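# Can it do the chores yet? – gallery

Quick page, sorry for the mess. Danilo and me have been asking the same thing since November – can a machine do the boring stuff at home or in the shop, yes or no. Short answer, not yet. Longer answer, sort of.

Laundry is where everybody starts. Looks easy. Isnt. A box is a box every time you pick it up, a towel is a new shape every single time. Jennylyn folds one in 3 seconds while talking on the phone.

Shelf stocking is further along. Same cans, same shelf, flat floor. Angelica Agbayani at Civholm thinks shops get there before kitchens do and I'm with her.

Dishes – don't ask. Glasses are the problem.

Back to cloth, two arms beat one. One to hold, one to pull. You need both ends or it just bunches up agian.
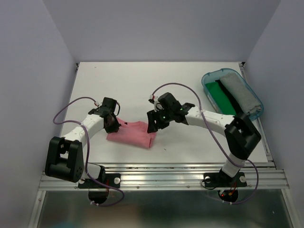 And then there's the price. Alfredo Mangubat says he'd pay 1,000 for something that does towels and only towels. I'd want socks too. Pairing them, not just folding.

More pics when I get to it. Send yours to Nathalie, she's keeping the list.

02/02/2020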